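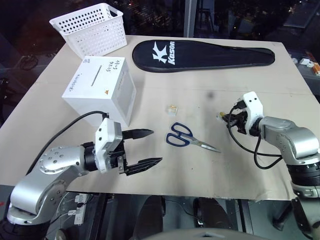 Cable snags and the tidy-up task – speaker notes
Clekadum meetup, Thu 2 July

Opening (keep it short, the room's always warm)

Hi all, thanks for staying past the pizza. I work on the two-arm bench at Mirora, and tonight I want to talk about a fault that ate a good chunk of my winter. No fancy maths, I promise. It's a talk about a cable.

Ask for a show of hands here – who's had a robot stop because of its own wiring? Wait for the laugh. Then ask who wrote it up properly. Fewer hands, usually.

What we were trying to do

The job is a tidy-up. Odds and ends on a table, two arms, a basket and a box. Pick up the thing, put the thing where it belongs. My mum could do it while on the phone. The arms share the middle of the table, so they have to take turns in there, and most of our effort went into that hand-over zone. We had keep-out areas, we had speed limits, we had a lovely little colour display showing who owned which bit of air.

What we didn't have was any idea where the cables were. The planner knew the arms down to the last bolt, and as far as it was concerned the leads to the grippers didn't exist.

The fault itself

Run 101 is the one I want to dwell on. We'd had 70 clean runs in a row before it and I was feeling pretty smug. The right arm went in for a low pick near the centre, the wrist turned over, and the slack in the cable dropped onto the table and caught in the scissor handles. The arm lifted. The scissors came too.

Pause here. Let them picture it.

They swung for a bit, then let go and slid off the front edge. I was standing on the other side of the guard line, so no harm done, but the boots I had on that day were canvas and I thought about that on the drive home. The arm carried on as if all was well. The force limit never tripped, and why would it? A pair of scissors weighs next to nothing. As far as the log goes, run 101 is a pass.

That's the part that bothered me most and I want to say it slowly. We logged a pass.

Going back through it

I spent the next week at our Cheetham site watching old footage with a cup of tea and a growing sense of dread. I was looking for any moment when a lead touched something that wasn't the arm it belonged to. I found 9 in the clean runs. Mostly it was a brush against the box or a loop lying across the table top. Any of them could've ended the same way with a bit of bad luck.

Things to look for while the next slide is up: the loop below the right gripper, and how it lies over the scissors. On the left, look how far the cable stands up off the top of the housing before it heads for the table edge. Give people a good few seconds, and don't talk over it.
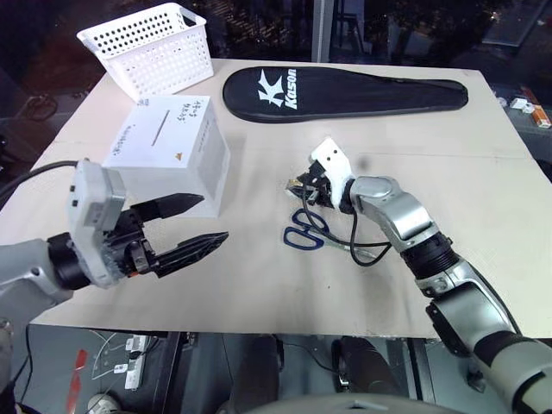
What we changed

First go was tape. It lasted until the wrist had done a full turn, then peeled. Don't bother with tape.

Second go was a shorter cable, and I'm a bit embarrassed by this one – it was too short at full reach and pulled its own plug out. The gripper lost comms and held its last position, so at least it didn't drop anything. We'd swapped one fault for another.

What's working now is a clip at the wrist and a second one further up the forearm, with the slack taken up between them. Farkia cut the clips for us and they came back in 8 days, which was quicker than our own purchasing could manage! The planner also gets a fat, soft shape around each gripper to stand in for the cable. It makes the arms a bit more timid in the middle of the table. I can live with timid.

And sharp things have their own rule. If there's a blade on the table, neither arm is allowed to turn its wrist over low down. Go up, turn, come back down. It's slow and a bit silly to watch, but I sleep better.

Still open

We've got no way of spotting a snag while it's happening. The weight's too small for the force sensing we have. I'd like to try checking the camera view after each lift, just asking whether anything moved that shouldn't have. Planned for August if the bench is free. If you've done this already, please come and find me at the break, I'll shout you a coffee.

Also open: what to do with the old passes. I've marked the 9 by hand. I don't love it.

Questions – repeat each one into the mic, the back row couldn't hear last time. If someone asks about going wireless, the short version is we looked, and the grippers still need power.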